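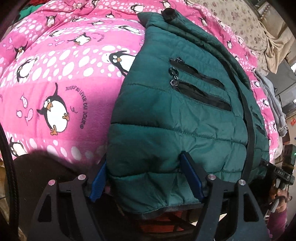 Green quilted jacket, folded, on the penguin comforter.

2026-03-29, textile bench notes, Tesdale workroom

Folding and storage trial for padded outerwear, second round. The bed is made up with the pink comforter again. I had meant to use a plain sheet under everything for this round, but the sheet is with the Koech samples and I did not want to wait for it. The dark green shows up well enough against pink and white dots that I will leave it this way for the remaining folds.

Purpose, for whoever picks this up after me: we want one set of folding instructions for padded jackets that goes on the card in the Wasier storage box. The current card has four folds and assumes a sweater. People follow it with a puffer and the lid does not close, or it closes and pops open on the shelf. The new card should have fewer steps and should say what to do with zippers and cords.

Points on the jacket itself before the folding notes.

The baffles run horizontally. Any fold made along a stitch line lies flat with almost no effort. Any fold made across the lines fights back, and the creases come up darker there and stay up. I knew this from the first round but did not write it down, and then spent half an hour finding it out again.

Pocket zippers are black with small metal pulls, the kind with a ring. Two pocket openings on the folded face and another zipper opening on the side panel. The rings catch. They caught on the comforter stitching once and on my sleeve twice. For the card: close all zippers first, then tuck the pulls toward the inside of the fold.

Cord stopper: round, black, on a short dark cord. It ends up on top of the upper fold in the way I fold, and makes a bump when anything is stacked on it. Moving it into the fold makes a worse bump, one you can't see until the box is packed. I would leave it on top and put this piece last in the box. Open to other ideas.

Fold A (the old card)
Arms behind, sides to the middle, bottom up by a third, top down. On a sweater this is fine. On the green jacket the sides do not stay in the middle. They open again as soon as the hands come off. I tried it three times with the same result. Height after the last fold was more than the box allows, so I did not bother putting it in.

Fold B
Front down, arms crossed over the back, one fold lengthwise, then in half along a stitch line near the waist. Much better. The lengthwise fold is the hard one, as it crosses every baffle, and it needs a forearm laid along it while you push the air toward the hem. After that the half fold is easy. Finished height 300 mm before pressing. Pressed by hand and released, it came back most of the way within a couple of minutes.

Fold C
Same as B, but rolled from the hem up instead of folded in half. The roll is neat and the zippers end up inside. It wants to unroll, so it needs a band or the hood wrapped over it. No good for a jacket with no hood. I would keep C as a note on the back of the card, for people packing a bag.

Gathering by the middle
Some people do not fold at all, they grab the thing in the middle and push it in. I tried this too. When you pinch the padding at the center it makes a rounded hump on top with a hollow under the pinch, and the rest spreads out in soft folds around it. As a way of getting the jacket off the bed and into a bag it is quick. As a way of filling a box it wastes the corners. Not going on the card. 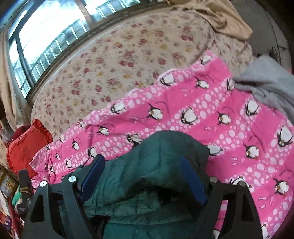
Notes on the comforter

Not part of the trial, but it is going to be the next item, so I am putting down what I noticed while working on top of it.

It is lighter than it looks and it slides. Pulling the jacket toward me pulled the comforter as well, so two of the Fold A attempts had to be started over after I straightened everything. If anyone repeats this, tuck the far side in first.

The print helps. The bands of white dots and solid pink make a usable guide for keeping an edge straight, and I lined up the hem of the jacket with a band for Folds B and C. The penguins are no help for that, they lean every which way. One of them has French lettering beside it in a curve, of which I can read "JOURS' AU LEVER DU JOUR". I used that penguin as my mark for where the collar goes. Silly, but it meant I started from the same place each time.

Folding it will need two people or a longer table. I tried a corner and the quilting behaves better than the jacket does, in that it holds a crease in either direction. My guess is thirds, then thirds again. It will not share a box with a jacket whatever we do.

Box fit, Fold B only

Wasier box, the medium one, lid off. One jacket folded as B goes in with room at one end for a scarf or a pair of gloves. The second jacket I used was the thin one from the Grireo rack. With both in, the lid closes if you lean on it, and holds. I left it closed over lunch and it was still closed when I got back. That is one box on one afternoon, so do not quote it.

Weight on the kitchen scale for the thin one: 272 g. The scale is only good up to 500 g and the green one went over, so no figure for that. Needs the shipping scale, which is downstairs.

I also timed Fold B from jacket spread flat to jacket in box, zippers already closed. Best run was 36 seconds. The others were slower and I stopped writing them down once I was clearly getting tired and sloppy with the lengthwise fold. Somebody who has never done it should be timed, with only the card to go by. My own times mean very little by now.

Draft wording for the card

1. Close every zipper. Turn the pulls inward.
2. Lay the jacket face down and smooth it from the collar to the hem.
3. Cross the arms over the back.
4. Fold in half lengthwise. Press the air out toward the hem.
5. Fold in half along the stitch line nearest the waist.
6. Place in the box with the fold facing the side wall.

Six steps is two more than the old card had. Steps 2 and 3 could be one step. I do not want to lose the part about pressing toward the hem. When I pressed toward the collar the air had nowhere to go and the whole top end swelled up.

The drawing for step 5 should show the baffle lines. "Waist" is vague on a jacket lying face down, and the lines are easier to find than the waist is. The old drawings are outline only. I can sketch over a print if the file for the old card turns up. It was not in the Koech folder when I looked.

Left to do

Fold B on a jacket with vertical or diamond quilting. All of the above could be wrong for those.

Try a cotton tie around the cord stopper to see if it keeps to one side.

Repeat the box fit with the lid weighted and leave it overnight. If it passes, do it again in July, when the upstairs storeroom gets hot and the box lids go soft.

Get the plain sheet back.

Comforter in thirds, on the long table, with a second pair of hands.

The green jacket is staying out on the bench for now with a tag on it. Please do not hang it up. I want to see how deep the cross creases are in the morning before it gets shaken out.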